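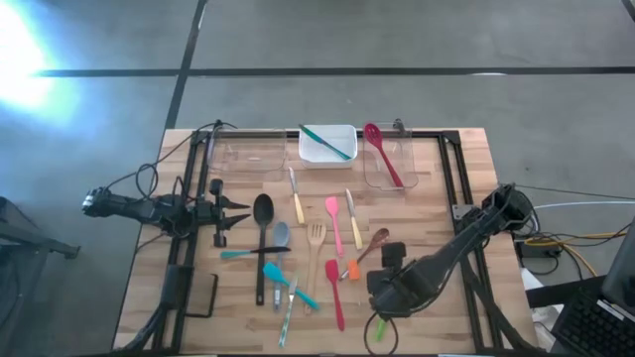 **Prapai Thongdee**, workshop editor
8 Aug 2018

So I finally got over to Kustmont to see the Luvano, the two-arm tabletop kit people keep writing in about, and I stayed a good deal longer than I meant to! Ankit Dubey runs the demo floor there and he let me hang around all afternoon (and drink far too much of their coffee).

The job they had it on was kitchen utensils. Spatulas, spoons and knives go out on the wood top, and the arms are meant to pick them up and sort them into the containers along the back. I like that as a test. A wooden turner lies flat and gives a gripper very little to get hold of, and when one handle crosses another you have to decide which comes up first. Ankit says most visitors ask for blocks. Please don't ask for blocks.

The arms bolt straight to the black extrusion around the table, so you could move one along if your layout changes. I was less keen on the cables, which loop up and over and would drive me nuts in my own shop.

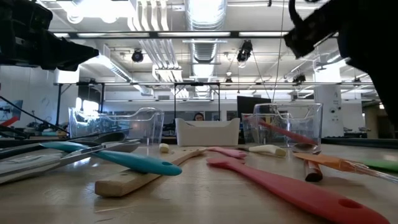

Price came up, of course. The kit is $487 a month on a lease with a 60-day trial, and setup is extra if you want their people to do it. Yaw Sulemana from the service side told me to allow five hours for a first install — he also said a patient customer can do it alone with the manual, and I'm going to hold him to that.

My big question was spare fingers. They come in packs, but the pack wasn't on the price sheet I took home, so I've asked Yaw to send it. I'd also like a longer arm option for wider tables. He said maybe October.

Parking is behind the building, by the way, and the front door sticks.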